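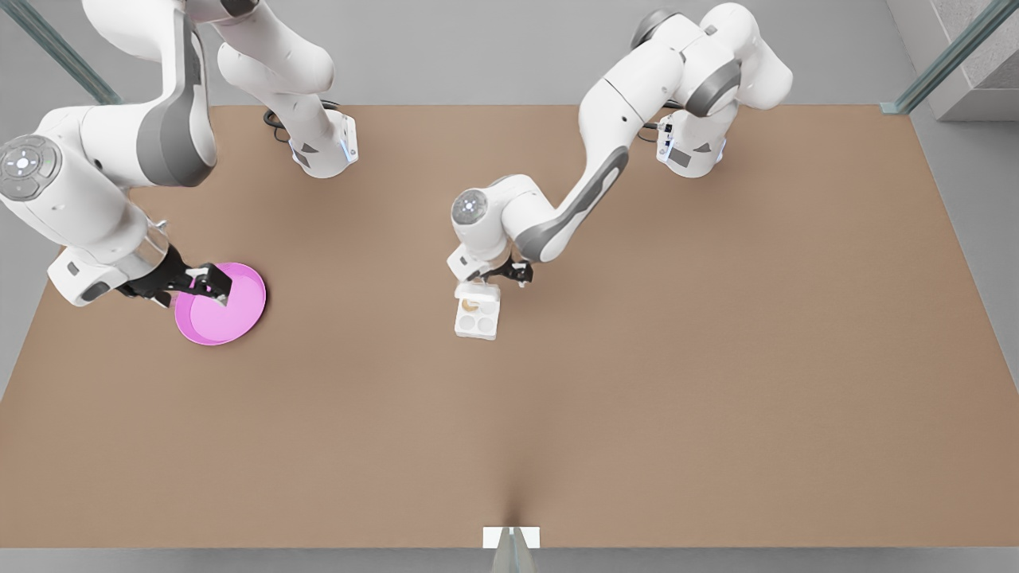
Figure 1. Large matte tabletop in tan-brown, with light gray surroundings.

3. Table surfaces and tableware in the dining rooms

3.1 Rooms and tables

The study covered 12 dining rooms in residential care homes in the towns of Urkum and Ginon. All of them served a hot lunch and a lighter evening meal. Table surfaces fell into three groups: plain matte surfaces in the brown range (the type in Figure 1), glossy white surfaces, and surfaces covered with a printed cloth. Four of the rooms used more than one type, usually because a newer wing had been furnished separately from the old one. In those rooms each table was coded on its own.

We did not ask the homes to change any furniture. An earlier trial by Pandey and Sosa replaced every table in a single home, and residents commented on the new tables for weeks, which made it hard to tell a color effect from plain curiosity. Our comparison is therefore between tables that were already in daily use. The cost of this choice is that surface type goes along with other things, mainly the age of the building and the lighting, and we return to this in Section 5.

3.2 Coding of surfaces

Each surface was coded for lightness, gloss, and pattern. Lightness was read with a handheld meter at the center of the table and at each corner, at noon and again at 5:30 p.m. with the room lights on. Gloss was scored by two raters, Oriana Zapata and Tanko Okonkwo, who stood at the seat nearest the window and noted whether a lamp or window was reflected clearly, weakly, or not at all. Where they disagreed, the table was scored a second time on another day and that score was kept.
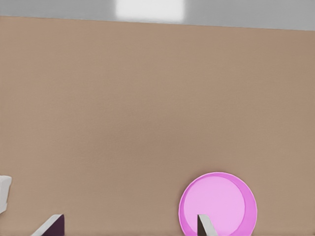 Figure 2. Matte tan surface without pattern or grain lines. Shading varies softly across the top.

Pattern was a yes or no item. A surface counted as plain if it had no print, visible grain, or lettering (Figure 2). Gradual changes in shading were ignored. Worn patches were noted but did not alter the code unless they could be seen from a standing position. Cloths with a woven border were hard to place. We coded them as patterned if the border reached the place setting, and as plain otherwise.

3.3 Tableware and contrast

Residents with low vision often have trouble finding the edge of a plate, and staff at several homes told us that they turn the plate or name the position of each food before the meal starts. The color of the rim matters most in this respect. White plates on white tables gave the lowest rim contrast in our sample, and white plates on brown tables gave the highest.

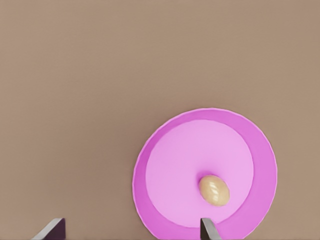
Figure 3. Round pink plate with two distinct color zones on a plain brown surface.

Colored plates were less simple to code. Where a plate had more than one color zone (Figure 3), a single reading did not describe it well. We took one reading per zone and used the zone nearest the table for rim contrast. Food contrast was coded from the zone under the main dish. The Farías homes had bought colored plates for one floor only, so both kinds were in use in the same building and on the same menu.

3.4 Meal records

Staff filled in a one-page sheet for each resident and meal, giving the share of the meal eaten in quarters, any help given, and any spills. The complete set holds 3,181 sheets. Sheets from Sunday lunch were left out of the main analysis; visitors often ate with residents on that day, and help from family was not recorded in the same way as help from staff.

The sheet was based on the Konduso intake form, shortened after a pilot in February. Mirta Saavedra trained the staff at each home and checked the first week of returns. Two items on appetite were dropped at this stage — staff left them blank more often than they filled them in.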